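Condiments along the back of a steel worktop: keep or clear?
Kitchen Storage > Worktops and Surfaces

OtisGreenberg
Posted 22 Aug 2020
Posts: 38

I am trying to settle how much should live on the worktop permanently. It is a stainless steel run with a folded front edge. Everything used daily stands in a row against the back: oil, soy sauce, chili sauce, a darker sauce in a tall jar, dried herbs, a pastry brush. The larger appliances are at one end with the dish rack.

The row works for cooking. It does not work for cleaning. Each jar has to be lifted to wipe beneath it, and small rubbish collects in front: wrappers, fruit nets, empty bottles waiting to be rinsed. I have started clearing the rubbish first and leaving the jars where they are. 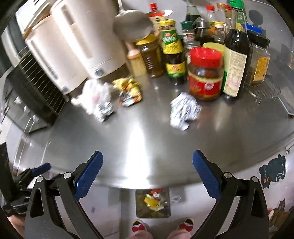
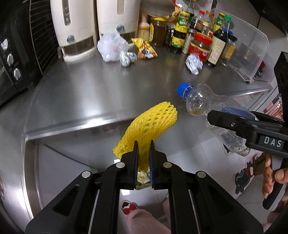 Questions. Would a shelf be better than the worktop for the tall bottles? Is there any objection to keeping oil out in the light? The wall behind will take fixings.

zerkel_fan
Posts: 3000

Separate the two problems. Rubbish on the worktop is a bin problem. If the bin is more than a step away, wrappers will be put down on the nearest flat surface. Fix that before buying shelving.

On the oil: light and heat both shorten its life. A cupboard is better. If it must stay out, decant a small amount and refill.

hobside
Posts: 1110

Disagree about the cupboard. Anything used at every meal should be within reach of the hob. A small jar of oil is finished long before light does it any harm. I would worry more about chili sauce and opened soy, both of which I keep in the fridge. Check the labels.

I fitted a Satberg rail shelf in April. It is a single shelf, 7 cm deep, with a lip. It takes soy bottles and spice shakers but not wide jars. Measure the widest jar before ordering anything.

zerkel_fan

7 cm is too narrow for the purpose. He has large jars in that row. He would end up with half on the shelf and half on the worktop, and still be lifting them to wipe.

hobside

Half the jars is half the lifting. The wide ones can go on a tray.

M_Blackwood
Posts: 214

Tray, yes. A shallow metal or plastic one with a raised edge. Drips from the oil and sauce stay in it and the whole lot moves in one go. I would not bother with a shelf until the tray has been tried for a month.

Stand the pastry brush elsewhere. Bristles next to open cooking pick up grease and dust. Wash it, dry it flat, put it in a drawer.

OtisGreenberg

Thank you. The bin is at the far end of the room, so that point is taken. I will move it first.

M_Blackwood: does the tray not trap water underneath? The dish rack is on the same run and the surface is often wet.

M_Blackwood

It can. Use one with feet, or put four rubber pads under it. Mine has nearly 1 cm of clearance and dries without attention.

hobside

Keep scouring wire out of the tray as well. Steel wool sheds, and the fragments leave rust spots on stainless if they sit in water. Mine lives in a dish by the sink.

zerkel_fan

Agreed on the wire. Still not agreed on the shelf.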